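Crank Rig Project: Gallery
Grovville Robotics Club, Wednesday group

The task set for this term is one-handed work on a crank. A humanoid robot is placed at a white metal rig and has to take hold of the crank by its blue handle, turn it and let go on command. Entries are scored on completed turns and on the force applied to the handle. The control code was written by members, using the Kobori motion library for the arms and our own routine for the fingers.

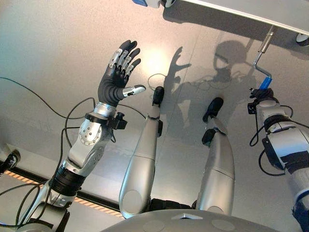 Grip force proved harder to set than arm position. The first value was too low and the handle slipped at the top of each turn. The second held well but stalled the wrist motor. The current setting is a table of values indexed by crank angle, which took most of January to fill in.

Logging runs whenever the motors are enabled. One practice session produced 3217 rows, of which 1180 were kept after the idle periods had been removed.
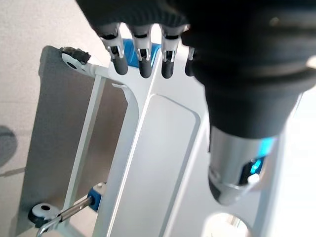 Finger timing is handled separately from the arm. All fingers receive the close command together, but the outer ones are given a short delay so that the handle settles into the palm first. Before any command is sent, the hand waits in a fixed start pose. The fingertips point down and stay just clear of the top edge of the white frame, and the close routine must not run from that position. A software check now blocks it.

Members changing the delay values should note the old ones in the log book.
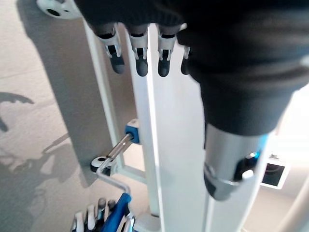 The arm path is stored as a list of joint angles, with straight blending between them. Two versions are in use. Version 2 has more points near the bottom of the turn, where the elbow changes direction quickly. It is slower to load and gives a smoother turn.

The Celtumthorpe round will use the Lorkov rule set, so the release command must come from the operator's desk and cannot be timed.

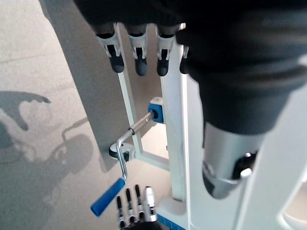
Text and captions: Dennis Tapley

Remaining work is on the release. The fingers open in the correct order, but the arm starts its return before the thumb is clear. A longer pause will be tested first, followed by a check on thumb position. The path files and the force table are in the shared club folder under "crank".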